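Purkow extends inspection regime in Drekia Channel

April 3, 2018

The port administration at Purkow has extended its stop-and-inspect regime in the Drekia Channel to all merchant vessels bound for the inland port of Jõgi, whatever their flag or cargo. The notice to mariners was issued overnight and took effect on publication. Until now the regime applied only to tankers and to ships carrying declared dangerous goods.

The channel is the only deep-water route to Jõgi. It runs for 43 nautical miles between the outer anchorage and the river mouth, and for most of that distance the dredged fairway lies on the Purkow side of the median line. The two administrations signed a navigation protocol when the fairway was last realigned. It gives ships bound for either port the right of passage "without delay other than that required for safe navigation", but it leaves the definition of safe navigation to whichever side is operating the traffic control station. That side is Purkow.

Under the new notice a vessel must report to the traffic station before entering the approach, give its draught, last port, crew list and cargo manifest, and wait at the outer anchorage until it receives a boarding time. Boarding teams may examine documents only, or may open holds and containers. The notice sets no upper limit on the time a ship can be held. It also states that ships which leave the anchorage without clearance will be refused a pilot, and pilotage is compulsory for anything larger than a coaster.
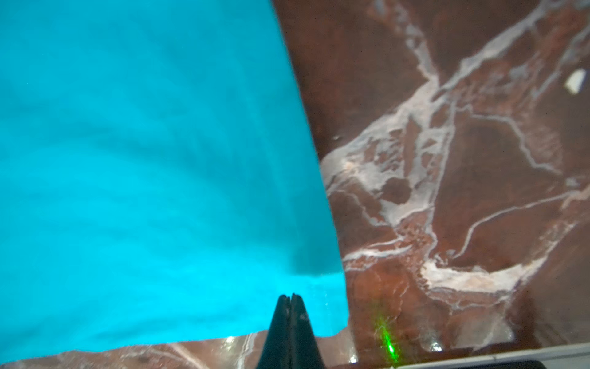
Purkow describes the measure as a security requirement connected with the gas pipeline that crosses the seabed at the narrowest part of the channel. Its notice refers to anchor drag, unreported diving activity and the "uncontrolled movement of survey equipment" near the crossing. It cites one occurrence in March, when a bulk carrier lost power and drifted over the pipeline before tugs reached it. No damage to the pipe was reported. The carrier was bound for Purkow, and so would not have fallen under the extended regime.

Jõgi has rejected the explanation. In a written statement its transport office said that the inspections take place at the outer anchorage, well to seaward of the pipeline, and examine cargo and crew papers which have no bearing on the condition of an anchor windlass or a main engine. The statement asks for the regime to be suspended while the joint navigation panel meets. Under the protocol either side can call the panel, but its findings are advisory, and its last session ended without an agreed record.

Waiting times have risen quickly. Agents in Jõgi report an average hold of 17 hours for general cargo vessels, compared with a few hours for tankers under the earlier rules. The longest hold so far is 40 hours, for a container feeder whose manifest was returned because consignee addresses had been abbreviated. Ships bound for Purkow itself are passing through the approach on the normal schedule, and are given priority for pilots.

Alby Prendergast, a maritime boundary analyst at the Sornthorpe Institute, said the legal position was weaker for Jõgi than its statement implied.

"The protocol protects passage from delay, but it makes the station operator the judge of safety," Prendergast said. "If Purkow keeps its paperwork in order and cites the pipeline each time, a complaint has to show that the safety reason is not genuine. That is a matter of evidence, and the evidence is held in Purkow's own traffic logs."

He added that the absence of a time limit was the most exposed part of the notice. A delay with no stated maximum was difficult to describe as proportionate, he said, and an arbitrator would probably look at that before looking at the question of motive. The protocol provides for arbitration only if both sides consent, and neither has asked for it.

The commercial effect depends on the type of ship. Tankers have been subject to inspection for long enough that the cost is already included in freight rates. Dry bulk cargoes such as grain and fertiliser can tolerate a day at anchor, although the charterer pays demurrage once the agreed laytime has been used. Container feeders are the most affected. They work to fixed berth windows at Jõgi, and a ship that misses its window waits a second time, at the river mouth, for the next free berth. Two feeder operators have asked the Jõgi terminal to replace fixed windows with first-come berthing while the regime remains in force. The terminal has not replied publicly.

War-risk underwriters have not listed the channel, and standard hull cover is unaffected. Most hull policies do not respond to loss of time in any case. Delay cover is written separately and often excludes detention under customs or quarantine rules. Brokers are now asking underwriters whether a boarding by port security staff falls within that exclusion. The answer may turn on the uniform of the boarding team, as Purkow uses both port security officers and customs officers and the notice does not distinguish between them. 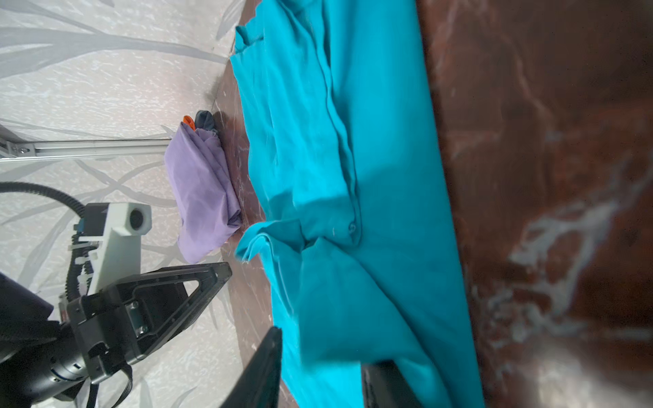 Manifest detail has become the main cause of long holds, according to agents handling the feeder trade. The notice requires cargo to be described "by article and material", a standard taken from customs practice and stricter than the general terms normally used on a transit manifest. Textiles are the clearest case, as mixed containers of clothing and cloth make up a large share of the traffic into Jõgi. A turquoise cotton shirt with a front placket and a small round button in the same colour has to be entered as a made-up garment, with its fibre, and cannot be covered by the words "cotton goods" or "apparel, assorted". Lengths of cloth in the same container need a line of their own. Where the description is judged too general, the team may ask for the container to be opened at the anchorage, and few feeders are stowed in a way that makes this possible without shore cranes. The practical result is that the ship waits while the shipper sends a corrected manifest.

Forwarders at Jõgi have begun to circulate a standard form of wording for transit cargo. It separates garments from cloth, states the fibre where known, and gives full consignee addresses. Agents say that ships using the form have been cleared sooner, although the sample is small and the traffic station does not publish its reasons.

The dispute also touches on the state of the fairway. Purkow pays for dredging and recovers the cost through channel dues, which are charged to ships bound for both ports. Jõgi traffic contributes around 20 per cent of the total. If feeders are moved to other ports the dues fall, and the maintenance contract for the upper section is due for renewal this year. Jõgi has previously offered to take over dredging of that section in return for a share of traffic control. Purkow declined, on the grounds that divided control of a single fairway would be unsafe.

An alternative route exists on paper. The northern passage avoids the approach controlled by Purkow and joins the channel above the pipeline crossing, but it is unmarked for part of its length and has not been fully surveyed since the fairway was realigned. Its least charted depth would exclude loaded feeders and all but the smallest bulk carriers. Jõgi's hydrographic office has a survey of the passage in its work programme. Buoyage would follow only after the survey, and dredging would need a separate environmental permit.

Rail could take part of the container traffic. The line from the coast to Jõgi has spare capacity at night, but the transfer terminal has limited crane cover and no refrigerated storage, and the line crosses Purkow territory for a short distance. Jõgi officials have not proposed it as a replacement for the sea route.

Prendergast said he expected the regime to be narrowed before it was withdrawn. One possibility would be a time limit on holds, with document checks carried out electronically before arrival and boarding kept for ships with a recorded defect. Such an arrangement would leave the traffic station's authority intact, he said, and could be made by amending the notice without reopening the protocol.

The joint navigation panel has been called by Jõgi but no meeting date has been agreed. Purkow's notice remains in force until cancelled. Masters bound for Jõgi are advised to send manifests to the traffic station before sailing from their last port and to allow for a period at the outer anchorage when calculating fuel and fresh water.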